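How to Deodorize Sneakers Without Buying a Spray

Take out the laces and insoles first. Yes, both. The insole is where the trouble lives, and it has been paying no rent.

Spoon baking soda into each shoe, tilt it toward the toe, and leave it for 18 hours. Overnight will do if you have somewhere to be and only one pair to get there in.

Hand wash the insoles in cool water with a drop of dish soap. Do not put them on the radiator. Mine curled up like bacon.

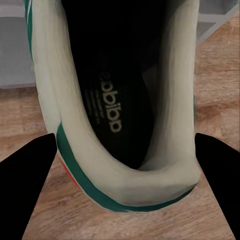
Tap the powder out over the trash, then vacuum whatever stayed behind. Put the insoles back once they're fully dry, left in left.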